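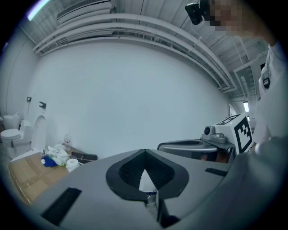 Handgreiferpaar Nollell einrichten, kalibrieren und pflegen

Autor: Halilović
Gilt für: Nollell Handgreifer, linkes und rechtes Gerät, mit Findeo als Aufnahme- und Prüfsoftware
Stand: Mai

Die Anleitung beschreibt die Inbetriebnahme eines Greiferpaars an einem neuen Einsatzort, die Kontrolle zwischen den Durchgängen und den Wechsel der Verschleißteile. Als Einsatzort dient der Sanitärbereich in Plarkum. Die Schritte gelten sinngemäß auch für andere Räume. Vorausgesetzt wird, dass Findeo installiert ist und beide Geräte bereits einmal mit dem Rechner gekoppelt waren.

Benötigtes Material

Innensechskantschlüssel aus dem Gerätekoffer
Kalibriertafel mit Halter
Fühlerlehre
Fusselfreies Tuch, Isopropanol
Ersatzgummi für die Finger
Ersatzmarker, matt gedruckt
Federwaage für die Schließkraft

Arbeitsplatz vorbereiten

Den Bodenbereich, in dem gearbeitet wird, mit Karton auslegen und die Stöße abkleben. Der Karton schützt den Belag und dämpft Reflexe, die auf glänzenden Fliesen die Markererkennung stören. Die Kanten müssen flach liegen. Eine aufstehende Kante verfängt sich in den Fingern, sobald ein Tuch vom Boden aufgenommen wird.

Anschließend die Beleuchtung festlegen. Deckenlicht vollständig einschalten und bis zum Ende der Serie eingeschaltet lassen. Tageslicht nach Möglichkeit ausschließen. In Räumen mit weißen Wänden und weißer Keramik regelt die Belichtungsautomatik stark herunter, und dunkle Finger heben sich im Nahbereich kaum noch von ihrer Umgebung ab. Die Belichtung deshalb in Findeo unter Kamera > Belichtung auf manuell stellen und an der Stelle einmessen, an der später gegriffen wird. Eine Messung in der Raummitte ergibt bei Sanitärobjekten regelmäßig zu helle Bilder.

Gegenstände, die in der Aufgabe vorkommen, vor dem Einschalten bereitlegen: Tücher, Papierrollen, Flaschen, flache Schalen. Durchsichtige Flaschen sind für die Funktionsprobe gut geeignet, weil sich an ihnen Schlupf früh zeigt.

Mechanische Prüfung

Beide Geräte ausschalten. Die folgenden Schritte zuerst am linken, dann am rechten Gerät ausführen und die Ergebnisse getrennt eintragen.

1. Griff fassen und den Korpus leicht verdrehen. Spürbares Spiel zwischen Griff und Korpus weist auf gelöste Schrauben hin. Über Kreuz nachziehen, handfest.

2. Kamerahalter prüfen. Die Kamera darf sich mit dem Daumen nicht bewegen lassen. Ein Halter, der nachgibt, wird ersetzt. Kleben ist keine Reparatur, da sich der Halter unter der verbliebenen Spannung weiter verzieht und die Kalibrierung innerhalb einer Schicht abwandert.

3. Markerblock prüfen. Der Block muss plan aufsitzen. Die Marker dürfen an den Ecken nicht abgehoben, verkratzt oder glänzend gerieben sein. Bei Schäden wird der ganze Marker getauscht, siehe unten.

4. Finger von Hand schließen und wieder öffnen. Der Weg muss gleichmäßig sein. Bei Rucken zuerst die Führung auf Papierfasern untersuchen, erst danach die Feder.

5. Spalt bei geschlossenen Fingern messen. Zulässig sind höchstens 2 mm an der Spitze. Ist der Spalt größer, den Anschlag um eine Rastung zurücksetzen und erneut messen.

6. Schließkraft mit der Federwaage am vorderen Drittel der Finger messen. Linkes und rechtes Gerät dürfen sich um höchstens 2 N unterscheiden. Bei größerer Abweichung wird die Feder am schwächeren Gerät erneuert.

Optik reinigen

Das Kameraglas trocken abblasen, dann mit einem leicht angefeuchteten Tuch von der Mitte nach außen wischen. Isopropanol nur auf das Tuch geben, nie direkt auf das Gerät. Es kriecht sonst unter die Dichtung und hinterlässt einen Schleier, der erst bei Gegenlicht auffällt.

Marker werden trocken abgewischt. Lösungsmittel macht die Oberfläche speckig, und die Erkennung bricht dann bei flachem Winkel zur Lampe ab. In Sanitärräumen ist außerdem auf Kalkspritzer zu achten. Sie liegen auf den dunklen Feldern als helle Punkte und lassen sich mit einem nebelfeuchten Tuch entfernen.

Kalibrierung

Die Kalibrierung erfolgt nach jedem Transport, nach jedem Eingriff an Halter oder Markerblock und bei jedem Ortswechsel. Ein Wechsel der Fingergummis allein erfordert nur die Öffnungsmessung (Schritt 6).

1. Beide Geräte einschalten und warten, bis Findeo die Temperatur als stabil meldet. Vorher aufgenommene Werte verwirft die Software ohne Rückfrage.

2. Kalibriertafel in den Halter setzen und in Arbeitshöhe aufstellen. Die Tafel darf nicht an die Wand gelehnt werden – sie biegt sich durch, und der Fehler ist später im Protokoll nicht von einem Kamerafehler zu unterscheiden.

3. In Findeo Einrichtung > Kamera öffnen und das Gerät auswählen. Das linke Gerät langsam vor der Tafel bewegen, mit deutlichen Neigungen um beide Achsen. Die Referenzaufnahme besteht aus 183 gültigen Einzelbildern. Der Zähler stoppt von selbst. Unscharfe Bilder werden nicht gezählt, bei stockendem Zähler also langsamer bewegen.

4. Schritt 3 mit dem rechten Gerät wiederholen.

5. Einrichtung > Paar öffnen. Beide Geräte so halten, dass jede Kamera den Markerblock des anderen Geräts erfasst. Position halten, bis beide Felder grün sind. Danach die Geräte gegeneinander versetzen, eines höher und eines tiefer, und erneut halten. Die Hände dabei hinter den Griffen lassen. Ein verdeckter Marker führt zu einem gelben Feld, das oft mit einem Kalibrierfehler verwechselt wird.

6. Öffnungsmessung starten. Finger ganz öffnen, bestätigen, ganz schließen, bestätigen. Beide Endlagen mit normaler Kraft anfahren. Wer beim Schließen nachdrückt, verschiebt die Nulllage um die Stauchung des Gummis.

7. Ergebnis speichern. Als Namen Ort und laufende Nummer verwenden, in unserem Fall also Plarkum mit der nächsten freien Nummer. Alte Kalibrierungen nicht überschreiben.

Kopfgeräte

Wird zusätzlich mit einem am Kopf getragenen Gerät aufgenommen, ist dessen Sitz erst nach der Paarkalibrierung einzustellen. Beim Vorbeugen über niedrige Objekte wie ein WC-Becken wandert der Halter leicht nach vorn. Die Klemmung daher in gebeugter Haltung nachziehen und danach im Stehen prüfen. Kabel am Rücken führen und mit einer Schlaufe als Zugentlastung sichern.

Funktionsprobe

Die Probe ist kurz und wird von der Person ausgeführt, die anschließend aufnimmt.

Ein Tuch vom Karton aufnehmen, an das andere Gerät übergeben und ablegen. Bleibt eine Faser zwischen den Fingern hängen, Gummikanten prüfen.
Eine aufrecht stehende Flasche am oberen Drittel greifen, anheben, absetzen. Sie darf sich nicht in den Fingern drehen.
Eine Papierrolle mit beiden Geräten fassen und ein Blatt abziehen. Die Öffnungskurven müssen in Findeo ohne Sprünge verlaufen.
Einen WC-Deckel an der Vorderkante anheben und wieder schließen. Der Griff erfolgt von unten, der Markerblock muss während der ganzen Bewegung frei vom Beckenrand bleiben.

Zum Schluss die Probeaufnahme vollständig abspielen. Im Spurfenster auf Lücken achten. Einzelne kurze Lücken beim Überkreuzen der Arme sind zulässig. Lücken bei freier Sicht sind es nicht, in diesem Fall zurück zur Markerprüfung.

Kontrolle zwischen den Durchgängen

Nach jedem Durchgang Kameraglas ansehen, Fingerspitzen auf Papierreste prüfen, Ladezustand ablesen. Geräte stets auf der Seite ablegen, die dem Markerblock gegenüberliegt, und nie auf ein feuchtes Tuch. Wird der Karton an einer Stelle weich, das Stück austauschen. Lose Fasern gelangen von dort direkt in die Führung.

Fällt ein Gerät herunter, gilt die Kalibrierung als ungültig, auch wenn äußerlich nichts zu erkennen ist. Den laufenden Durchgang markieren und mit der mechanischen Prüfung neu beginnen.

Fingergummis wechseln

Die Gummis werden nach 2.000 Schließvorgängen gewechselt, bei sichtbaren Rissen früher. Den Zählerstand zeigt Findeo unter Gerät > Verschleiß.

Gerät ausschalten und Akku entnehmen. Finger ganz öffnen und mit dem Keil aus dem Koffer blockieren. Den alten Gummi an der Unterseite lösen und zur Spitze hin abziehen. Kleberreste mit Isopropanol entfernen, vollständig ablüften lassen. Den neuen Gummi an der Spitze ansetzen und ohne Zug nach hinten andrücken. Ein gedehnt aufgezogener Gummi schrumpft zurück und gibt die Spitze frei. Immer beide Finger eines Geräts gemeinsam wechseln. Zähler zurücksetzen, Spalt messen, Öffnungsmessung wiederholen.

Marker tauschen

Nur matte Drucke aus dem Originalbogen verwenden. Kopien vom Bürodrucker weichen in der Kantenlänge ab, und die berechnete Entfernung ist entsprechend falsch. Die Kennung auf der Rückseite des neuen Markers mit der in Findeo hinterlegten Kennung vergleichen, dann an der Anschlagkante des Blocks ansetzen und blasenfrei anreiben. Danach ist die vollständige Kalibrierung fällig.

Fehlerbilder

Spur zittert bei ruhig gehaltenem Gerät: Belichtungszeit zu lang oder Kamerahalter lose.
Spur springt beim Annähern an helle Keramik: Marker überstrahlt. Belichtung am Objekt neu einmessen.
Links und rechts vertauscht: Geräte wurden in falscher Reihenfolge eingeschaltet. Paarung lösen, linkes Gerät zuerst starten.
Öffnungswert erreicht null nicht: Fremdkörper zwischen den Fingern oder Gummi verrutscht.
Paarfeld bleibt gelb: Marker verdeckt, verschmutzt oder falsche Kennung hinterlegt.

Ablage

Prüfwerte, Kalibriername und Zählerstände werden im Geräteblatt eingetragen. Das Blatt liegt im Koffer des linken Geräts. Akkus getrennt lagern, Kameradeckel aufsetzen, Finger leicht geöffnet lassen.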